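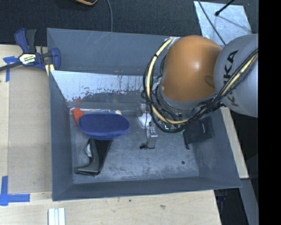
Bramwell to replace bin-picking arms in two stages

Wednesday, July 14, 2021

Bramwell, the mail-order returns handler, has set out its equipment budget for the sorting of mixed items from bins. The plan covers 4 picking cells and will be paid for in two stages, with the first order due to be placed in September.

Under the first stage, 2 cells will be bought complete from Dirnutow, including the arm, controller, guarding and cabling. The second stage covers the other 2 and depends on test results from the first pair. Software for choosing grasp points will be licensed from Natilent on a yearly basis and is charged to running costs.

Obed Appiah, who manages equipment planning at the company, said the arm was the easiest part of the budget to fix. "The price of an arm is known. Grippers, cables and fixings are where the last estimate was short, so each now has a line of its own," he said.

The acceptance test calls for 300 picks in a row from a single bin holding soft, rigid and shiny goods together. Items lying flat against a wall or under another item count towards the total. A pick that needs an operator to step in is logged as a failure, and the supplier must repeat the run.

Spare cable sets and end-effector parts will be held on site. Bramwell had looked at leasing from Latero, but the terms did not allow changes to the gripper during the contract. Reuse of the present bins and worktops is assumed in the figures. Floor work and staff training are budgeted separately.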